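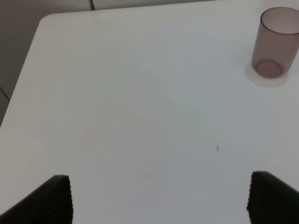 I have finally given up on glass in this house. It took me longer than it should have, given the floor is tile right through from the front door to the laundry, and tile and tumblers are not friends. I'd been hanging on to the last of a set we got when we moved to Forkby, and when number three went the way of the others I swept up, swore a bit and ordered plastic. The one I've fallen for is the frosted cup in that smoky mauve-brown colour, dead plain with straight sides, and I love how the bottom of it shows through a bit rosy. On the white table it even throws a warm sort of glow around its base, and I have caught myself admiring it when I should be doing the dishes.

I know, plastic cups. I was a snob about them for years! I grew up with the picnic kind that went cloudy and tasted of cordial no matter what you put in them, and I swore I'd never have them in a grown-up kitchen. These came from Domach, the little homewares place on the way to Warnico (the one with the terrible parking), and I bought 4 to start with so that if I hated them I could shove them in the camping box and say no more about it.

Well, they have not gone in the camping box. They're light, they don't clink, and the kids can carry one across the room without me hovering. My one grumble is that tea looks awful in them. Water, fine. Milk, fine, quite pretty even. Tea looks like something out of a pond, so I'm sticking with my mug for that.

The other thing I want to talk about is the table, as a few of you asked after the last post whether I regret going white. Some days, yes. Every speck shows. I wipe it down, go and hang out a load of washing, come back and there are dark little bits on it again, crumbs or fluff or whatever blows in from the yard. My old timber table hid a week's worth of toast and I never gave it a thought. On the other hand the kitchen is so much brighter for it, especially in the mornings, and the rounded corners have saved my hip more than once when I've come around too fast with the shopping.

For cleaning I've settled on a damp cloth with a drop of dish soap and then a dry tea towel straight after. I tried a spray from Haslam that was meant to be made for matte surfaces and it left smears I could see from the couch, so that's under the sink now with all the other things I was talked into. If anyone has a trick for turmeric I would love to hear it, we have curry most weeks and I'm living dangerously.

Next job is the shelf above the kettle, where the cups are meant to live once I've cleared off the vases. I said I'd have that done by August last year, so don't hold your breath.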